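April, footwear set, planner branch

Picked up where Macarena Figueroa left off with the grasp proposal code. Her note said the scorer was fine on closed shoes and went wrong on anything with a strap or a block heel. Reran it on the logged wrist views, 3000 candidates per view, and I agree with her.

Two separate faults, I think.

First, the depth filter. Rhinestones throw the stereo badly. The patch comes back full of holes, the hole filler averages across them, and the normals on the strap end up pointing anywhere. The scorer then likes the strap because one or two of those normals happen to oppose. Masking by confidence before filling gets rid of most of it. Set the threshold at 36 for now, same as on the Dustov set. Not tuned.

Second, the heel. Closely ridged surface, sides that slope in towards the bottom. The antipodal check samples single points, so a ridge flips the normal and the pair is thrown out, or worse, kept at the wrong height. Replaced the point normal with a plane fit over a small neighbourhood. Slower, but the scores no longer jump between neighbouring candidates.
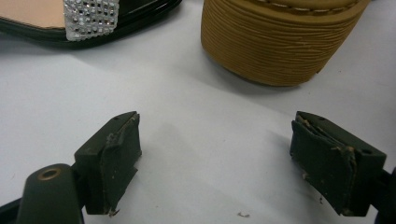 Approach logic still assumes the target sits between the fingers before the close command goes out. Faltia's controller will happily close on bare table and report success if the width reading is noisy enough. Added a check in our wrapper: if no object points fall inside the closing volume, refuse the close and return to the pre-grasp pose. The refusal is logged with the candidate ID so we can see which proposals caused it.

Finger model needs redoing. The mesh in the repo has clean, square pads, and the real ones are frayed and lifting along the upper edges. Contact patch in the sim is therefore optimistic. Either new pads or shrink the patch. Would prefer new pads - asked Christodoulou for a price.

Also found that wrist yaw was being wrapped at 90 degrees in the Clomness export and nowhere else. Fixed in the loader, left the export alone. Old logs need the flag set by hand.

To do:
refit hand-eye, residual is up to 2 mm
unit test for the empty close
ask Macarena which views she excluded and why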